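Revision note, 11/22/20: this section replaces the old Section 4. The clutch step has moved, and the checks before recording are now in one place. Comments to Charmaine Mtshali.

## 4 Teaching a board task by remote control

This section covers recording demonstrations on the Zerenska two-arm station with the Grevo control software. It assumes that the station has been powered up and homed as in Section 3, and that both operators have read the safety pages. If you are teaching by moving the arms by hand, go to Section 5. The two methods write the same kind of file, but the arm settings are different and must not be mixed in one session.

You need two people. The operator wears the gloves and moves the arms. The second person sits at the console, starts and stops the recording, and keeps a hand near the stop button.

### 4.1 Preparing the table

1. Clear the table of tools, cups, spare parts and paper.
2. Place the task board on the table with its long side running away from the robot. A small tilt does no harm, but both hands must be able to reach every fixture.
3. Press each fixture plate down at its corners. A plate that rocks must be refitted before you go on.
4. Set out the loose parts for the task. The task sheet gives the starting place of each one. Parts that are meant to lie down should be laid down, and parts that are meant to stand should be stood up.
5. Check that the backdrop hangs straight and that no light falls directly on the board from behind the operator.
6. Check the cables on both arms. Each one needs enough slack for the full reach of the arm.

> **Caution:** Do not lean over the board while the arms are live. If a part falls, pause the station, wait for the amber light, and only then reach in.

### 4.2 Putting on the gloves

1. Sit or stand at the operator's mark, facing the same way as the robot.
2. Put on the left glove, then the right. Fasten the wrist straps so that you can slide one finger under them.
3. Hold both hands flat with the fingers together until the console shows **Flat OK**.
4. Make a loose fist with each hand and hold it until the console shows **Fist OK**.
5. Touch your thumb to each fingertip in turn, slowly, on both hands.

If the thumb reading jumps, take off that glove, wait for the console to drop it from the list, and put it back on. Do not carry on with a poor thumb reading. Every pinch in the recording will be wrong and you will have to throw the whole set away.

### 4.3 Joining your hands to the arms

The arms do not follow you until the clutch is closed. This is done with the foot pedal.

1. Ask the console operator to select **Follow, slow**.
2. Look at the robot's hands and bring your own hands to a similar position. It need not be exact.
3. Press the pedal halfway. The arms make a small movement as they line up with you.
4. When they have stopped, press the pedal fully. The arms now follow.
5. Raise and lower each hand once, well above the board.
6. Select **Follow, normal** when both operators are content.

Let the pedal up at any time to freeze the arms where they are. You can then rest, move your hands and start again from step 2. Resting in this way does not end the recording, but the still part stays in the file and has to be trimmed later.

**Note:** The clutch joins both arms together. There is no setting for one arm only. An arm that is not being used should be parked in the air, clear of the other arm's path.

### 4.4 First contact

Always begin a session with the round blue disc. It is the largest part that the fingers can close around comfortably, and it will show any error in the glove readings before you try a small peg.

1. Park the hand you are not using.
2. Bring the working hand over the disc from above.
3. Lower it until the fingertips are at either side of the disc.
4. Close the fingers slowly. Stop closing as soon as the force bar on the console leaves green.
5. Hold, then open the fingers and lift straight up. 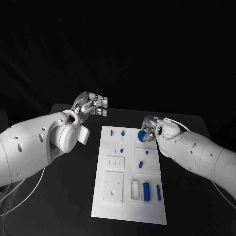

Repeat with the other hand. If one hand closes noticeably later than your own, go back to 4.2 and redo the fist step for that glove. A steady delay on both hands usually comes from the network. The limit is 500 milliseconds. Above that the console refuses to record.

Do not squeeze harder when a grip slips. The hand is already at the limit you set in the task file, and bending your own fingers further only makes the release jerky. Open, move the hand a little, and close again.

### 4.5 Recording a demonstration

1. The console operator types the task name and the operator's initials. Use the short name from the task sheet, with no spaces.
2. The operator brings both hands to the start pose and holds still.
3. The console operator says "recording" and presses **Record**.
4. Carry out the task at an even speed. Do one thing at a time.
5. When the last part is in place, open the fingers, lift clear and return to the start pose.
6. The console operator presses **Stop**, then marks the run **Keep** or **Drop**.
7. Put the parts back for the next run. Pause the station first.

For small pegs, come down from above with the fingers already curled and nearly closed. Opening the hand wide next to a standing peg is the most common way of knocking over its neighbour. Keep the other arm high until you have let go. 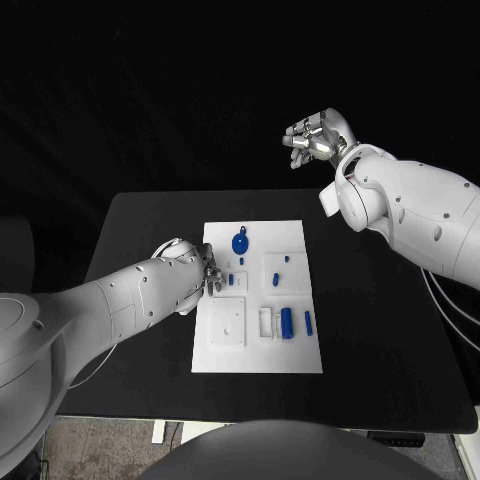 *Figure 4-2. Left hand lowered to a small blue peg on its fixture plate, right hand held clear.*

A run with a fumble in it can still be kept if the operator put it right without help. Prasanna Jayawardena prefers to have some of these in every set, so please don't drop them just for looking untidy. Drop the run if:

- a person touched the board or a part while recording was on
- a part left the board
- the clutch was opened while a part was being held
- the wrong task name was typed and the run has already been saved

### 4.6 How many runs

A full set for one board task is 78 kept runs. Split them between 2 operators where you can, as everyone has their own way of approaching a peg. Change over at a natural break and repeat 4.2 in full for the new person. Glove readings from one operator must never be used for another, even for a single run.

Shift the board slightly between runs within the marked area, and turn it a little now and then. Leave the fixtures where they are on the board unless the task sheet says otherwise.

### 4.7 Ending the session

1. Return both hands to the start pose and let the pedal up.
2. Select **Park**. Keep clear until both arms are still and the light is white.
3. Take off the gloves and hang them by the wrist loops. Do not fold them.
4. Copy the session folder to the Cutus drive and wait for the check to finish.
5. Write the kept and dropped totals in the log.

### 4.8 Common faults

| What happens | What to do |
|---|---|
| Arms do not follow with the pedal down | Your hands are too far from the robot's pose. Let the pedal up and line up again. |
| One finger lags behind the others | Redo the fist step in 4.2 for that glove. |
| Wrist stops turning | The joint is at its limit. Open the clutch, turn your own wrist back, close the clutch. |
| Console shows **Late frames** | Close other programs on the console. If it comes back, tell Tahsin Munasinghe. |
| Peg will not seat | Lift it clear and come down again. Do not push sideways. |
| Cable pulls tight during a reach | Pause, reroute the cable, and drop the run. |

Faults in the gloves themselves go to Julián Salcedo, with the glove number and the name of the last good file. The older Yeh gloves will connect to this station but do not send thumb readings, and must not be used for anything in this section.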